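Rultness: a small collection of kitchen put-away notes and pictures

README

Hello, and thank you for stopping by. Rultness is a collection of pictures and written notes on how ordinary kitchen things get put away after a meal: plates into racks, mugs onto trees, lids onto pans, and all the odd bits that never seem to have a proper home. It began as a folder on my own computer, grew well past what I'd planned for it, and has now been tidied up enough (I hope!) for other people to use. If you're interested in how a kitchen gets put back together, whether for teaching, for designing storage, or for labelling work of your own, then I'd love you to have a good poke through it.

The whole set was put together over one long winter and finished in August, and it is looked after by me, Sharada Chettiar. I answer mail slowly but I do answer it.

What's in it

There are 1,848 pictures in this release, sorted into 67 layouts. A layout is one arrangement of things on a tabletop, and each has its own folder with a notes file inside. The notes are plain text, written in full sentences, and they cover which items belong to the layout, where each one is meant to end up, and anything a person labelling the pictures ought to know before they start. Some notes run to a page and some are only a few lines long, depending mostly on how chatty I was feeling.

The layouts are grouped into seven families. The two biggest are called Jelleo and Esivwood, names that began as scribbles on the lids of my storage tubs and stuck. Jelleo holds the stovetop things: saucepans, frying pans, lids, ladles and the like. Esivwood holds the hanging and standing storage, so mug trees, plate racks, spoon rests and a towel rail that gave me no end of grief. Plenty of layouts borrow from both, and those are filed under whichever family has the more important item, which is my judgement call and you are welcome to disagree with it. 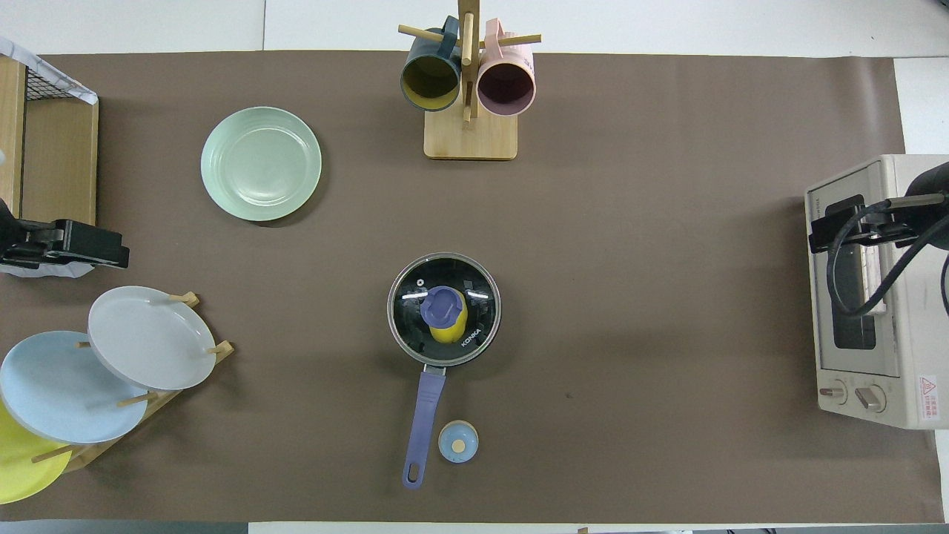
Colour is the thing I get asked about most, so I'll go into it properly. Each item is named in the notes first by what it is and then by its main colour, and when the inside and the outside differ, both get written down, outside first. It sounds fussy, but it saves a lot of muddle later on. The mug with the dark teal outside and the mustard-yellow inside is "mug, teal, mustard inside", and its neighbour on the tree is "mug, pink, mauve inside", even though the mauve is a dusty sort of shade and I went back and forth over what to call it. Lids are named separately from their pans, so the clear glass lid gets its own line and its purple knob is mentioned there, while the long purple handle is written up with the saucepan. If there's something under the glass that you can see only as a patch of bright yellow, write "yellow item inside" and leave it at that — please don't guess at what it might be.

How to write your own labels

If you'd like to add to the set, or to relabel it for your own purposes, these are the habits I've tried to keep to.

Name the item with the word you'd use at home. "Saucepan" is better than "cooking vessel", and "mug" is better than "drinkware". Spell colour and grey the way I have, if only so that searching works.

Say where a thing is by its nearest neighbour. "Plate beside the rack" is far more useful to the next reader than "plate on the left", as people do turn these pictures around.

A plate standing in a rack is "racked" and a plate lying on its base is "flat". A mug is "hung" when its handle is over a peg, whichever way the opening happens to face. If a lid is on the pan but you can't tell whether it's seated properly, use "covered" and move along.

Brand names may be copied down when they can be read clearly. If you're squinting, leave them out.

Folders and files

Each layout folder carries the family name and a number, and inside it are the pictures, the notes file and a short list of items. The list is one item to a line, with no punctuation other than commas. I've kept everything as plain as possible so that it opens on any old machine without fuss.

There is also a smaller starter bundle called Rostami, with 1,000 of the pictures in it, for anyone on a slow connection or who only wants to try things out. It has the same notes as the full set, word for word.

Known troubles

Glass is hard. Glare on lids hides what's underneath in a fair number of pictures, and the notes may name an item that you simply can't make out. Pale plates can look white, green or grey depending on the light, and I've labelled them by what I believed at the time, which means two layouts may describe similar plates a little differently. The cutlery layouts are thin and I know it. I ran out of patience with teaspoons.

A few of the earlier notes files still say "cup" where they should say "mug". I've been fixing these as I find them, and nearly all of the Esivwood ones are done.

Using and sharing

You're free to use, copy and change the set for study, teaching or your own projects, so long as you keep this file with it and mention Rultness somewhere in your write-up. If you're passing along a changed version, please give it a different name so that the two don't get mixed up.

Corrections are very welcome. Send the folder name, the item line as it stands and the line as you think it should read, and I'll put it in the next release along with your name, unless you'd prefer I left it off.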